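April 30, 2023

Starting a fresh page for the indigo vat because the old one has turned into a mess of arrows and coffee rings. Annapurna, if you're reading this while I'm away, skip to the part about the iron vat. The rest is mostly me talking to myself.

So, the fructose vat. It's alive again! On the last page I'd more or less written it off. The liquor had gone a flat blue all the way down, no flower on top, no coppery skin, and it smelled like a wet basement instead of the slightly sweet, slightly barnyard smell I trust. I warmed it up to where I could just keep my hand in it (gloved), stirred in two spoons of fructose, put the lid back on and went to sort yarn. When I lifted the lid after lunch the liquor underneath was that lovely murky amber and there was a proper bronze scum forming at the rim. I did a happy little dance.

Notes on what I changed, so I can do it again:

- Heated slowly, with the lid on, and didn't stir during the heating. I usually fuss with it.
- Stirred in one direction, slowly, pulled the stick up the side. No bubbles.
- Checked pH only after it had settled. The strip before settling read low and I nearly threw in a lot of lime for nothing.
- Added lime after all, but only a level teaspoon, slaked in a jar first.

Dipped five small cotton swatches from the Skistside bolt, which I scoured last week with soda ash. That fabric still gives off an awful lot of yellow in the scour water, even on the second round. I think it's a finish and not just the natural waxes, as the loomstate stuff from the same supplier runs clear much sooner. If you skip the second scour, the indigo goes on patchy and you get those pale freckles that look like splashed bleach. I have a whole tablecloth of freckles at home to prove it.

Dip times, all in the same vat, wrung gently and aired flat on the rack:

| Swatch | Dips | Time per dip | Notes |
|---|---|---|---|
| A | 1 | 2 min | Pale, greenish even after airing |
| B | 2 | 2 min | Nice sky blue, even |
| C | 3 | 2 min | Deeper, slight streak at fold |
| D | 2 | 5 min | Same depth as B, pretty much |
| E | 5 | 2 min | The good one. Real denim blue |

D surprised me. I'd expected the longer soak to buy me something, and it really didn't. More short dips with a full airing in between is the way to go, and I'm going to stop leaving things in while I answer email.

Airing matters more than I give it credit for. A was still green in the creases when I put it in the rinse, and the rinse water took a good part of the color with it. I left the others until there was no green anywhere, even inside the hem, and hardly anything came off.

Swatch E is pinned inside the cover of this book. Please don't cut pieces off it, I know who you are.

Then rinsing. I used plain water until clear, a short soak with a splash of vinegar to bring the fiber back toward neutral, and a hot wash with the unscented soap. Britta Hinrichs swears by leaving everything for two weeks before the hot wash, and she gets much less crocking than I do, so I've put half of each swatch aside in the paper envelope to try it her way. Her blues from last September still don't rub off on a white cloth. Mine come off on my elbows.

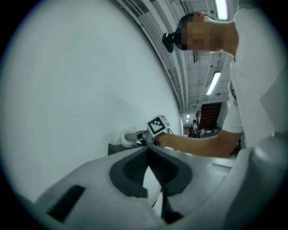 Can you dye wool in the same vat as the cotton? Only if you keep the dips short and get the wool into a neutralizing rinse right after, as a vat this alkaline will make the fiber harsh and brittle.

I did try one skein of the Achari two-ply to see how bad it would be. One dip, one minute, straight into cool water with vinegar. It took the color at once, far faster than the cotton, and it's a gorgeous dark teal-ish blue that I'd happily wear. The hand is a bit crunchy, though. After a soak with a little hair conditioner it came back some, but hold it next to an undyed skein and you can feel it. For a hat, fine. For anything touching a neck, I'd set up a separate vat at a lower pH and keep it just for wool and silk.

Iron vat next (Annapurna, this is you). It's the tall lidded bucket, and it's for cotton and linen only. There's a thick layer of sludge on the bottom, which is normal for an iron vat, but you need to keep your cloth out of it or you'll get rusty gray smudges that never wash out. I've been hanging a mesh bag from the stick so the fabric can't sink. If you stir, wait at least an hour before dipping, longer if you can stand it. The liquor should be clear yellow-green like weak tea. If it looks blue, don't dip; warm it and leave it alone until the next day.

No feeding needed this week. It had a good meal last time and I'd like to see how far it goes before it slows down.

Stock, quickly:

- Indigo powder: 531 g left in the big jar. I weighed it because I kept guessing.
- Lime: plenty, but the bag had been left open and the top is probably half chalk by now. Use from the middle, reseal with the clip.
- Fructose: low. Order more.
- Soda ash: fine.
- pH strips: the Filtar ones are nearly gone. I've got the Sernex ones as backup, but I find the colors hard to tell apart at the high end, where we need them most. Please reorder the Filtar.
- Soap: one bottle.

Sums for the linen order, while I think of it. The lengths come to 1,860 g dry weight altogether, and they want a mid blue, so somewhere between B and E. I don't want to push all of that through the fructose vat in one go. It'll be exhausted by the halfway point and the last lengths will be visibly paler than the first. My plan is to do first dips on everything, let the vat rest overnight, then go through in reverse order for the second dips so the difference evens out. Third dip only where it's needed. I did it like this for the curtains and couldn't tell which panel had gone first.

I should also wet everything out properly this time – a full overnight soak, not the twenty minutes I gave the napkins. Linen is so slow to drink. You think it's wet, and then you squeeze it under the surface and a stream of air comes out, which is the last thing the vat wants.

One more thing about folds. The streak on C is right where I'd gripped it with the tongs, and I held it in the same place for each dip. For the big lengths I'll work it with my hands under the surface, opening it out the whole time, and shift my grip every few seconds. Long gloves, the ones that go past the elbow. The short pair filled up on me again and I had one blue hand at the grocery store.

Ideas I haven't tried:

- Madder for the sugar instead of fructose. I have a bag of old roots that are too weak to give a decent red, and they might make perfectly good vat food.
- Overdyeing the pale swatch A with weld to get green. It's too faint to use for anything else.
- A thin soy milk sizing before the first dip. Britta does this on cotton and says the color sits more evenly, but I worry about what it does to the vat over time.

Tomorrow: wet out the first two linen lengths, check the fructose vat before heating anything, and order strips and sugar. Also find the lid for the small pot.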